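Uver Two-Arm Kit: Household Floor Objects Set
Data card and usage notes, release 4

Maintained by Trusteck
Contact for this card: Zinhle Gumede
Last revised: 11 October 2026

Summary

The Uver kit is a two-arm package offered by Trusteck to laboratories and training centers that study household tasks. Each kit is delivered with a reference data set so that a buyer can test a control policy before recording any material of its own. This card covers the portion of the reference set in which the arms work near the floor, among furniture and ordinary household goods.

The set holds 73 sessions. Of these, 18 are reserved for evaluation and should not be used for training. The split is fixed and is given in the file named splits.txt.

Contents of a session

A session contains a head view, a wrist view, joint positions for both arms, gripper opening values and a short written task label. Views are stored separately and share one clock. Operator speech is not included. Task labels are in plain English and were written by the operator at the close of each session, then checked by a second reader.

Head view

The head view gives the wider context of a task and is the recommended input for reaching and for keeping the arms clear of furniture. Both arms may be moving at the same time, and fast motion produces blur on the links and wrists. Blurred material has been kept in the set. Users who need sharp outlines should apply the motion filter supplied with the loader.

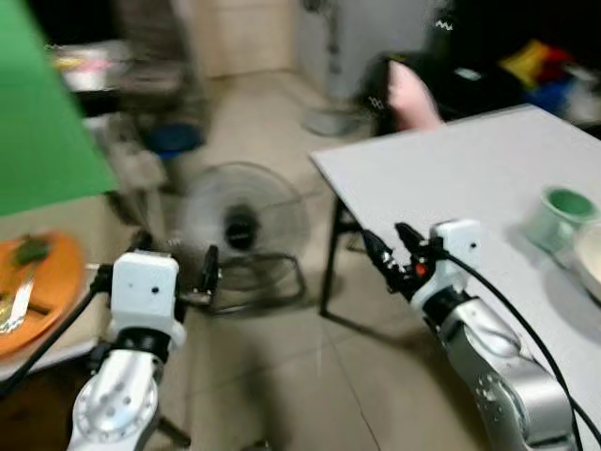

Figure 1. Head view. Both arms in motion, with a black floor fan on the tiles and tableware on the table at right.

Tables are often only partly visible in this view, and small items near the border may be incomplete. Object labels are given only for items that the task text mentions. Other goods in the room carry no label, and their absence from the label file should not be read as absence from the room.

Wrist view

The wrist view is intended for the last part of an approach, when the position of the fingers relative to the object matters most. The fingers take up a large share of the picture and may hide part of the target. No masking has been applied. A finger mask can be requested from Trusteck, although it was prepared for an earlier finger covering and does not follow the present outline exactly.
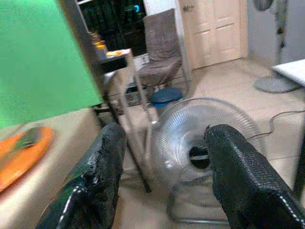

Figure 2. Wrist view. Open gripper fingers, with the grille of a small floor fan visible between them.

Objects with wire grilles remain difficult for depth estimation. Background shows through the gaps, and several common methods place the surface too far away. Evaluators are asked to report results for such objects separately – a single combined score tends to conceal the problem.

Known limitations

The rooms represented are few, and tiled floors are more common than carpet. Models trained on this set alone should be expected to perform less well on dark or patterned floors.

Lighting was not controlled. Exposure was left on automatic, and brightness can shift within a session when the head turns toward a pale wall.

In almost 20 sessions the wrist clock runs slightly behind the head clock. The loader corrects this by default. Users reading the raw files must apply the offset given in the session header.

Review

An outside reading of this card and its loader was carried out in February by Toivo Juntunen of Nieminen. His principal recommendations were that the evaluation sessions be kept in a separate folder and that gripper values be stated as a fraction of full opening. Both have been adopted. A further request, for force readings at the fingertips, is under study and is not part of this release.

Access and permitted use

The set is supplied with every Uver kit and may be copied within the purchasing institution. Teaching use is permitted. Transfer to a third party requires written consent from Trusteck. Institutions that received the kit through Ruradby are covered by the same terms and should send requests to the Ruradby service desk in the first instance.

Corrections to labels may be submitted at any time. Please state the session number, the view and the time within the session. Accepted corrections are listed in changes.txt and take effect with the next release.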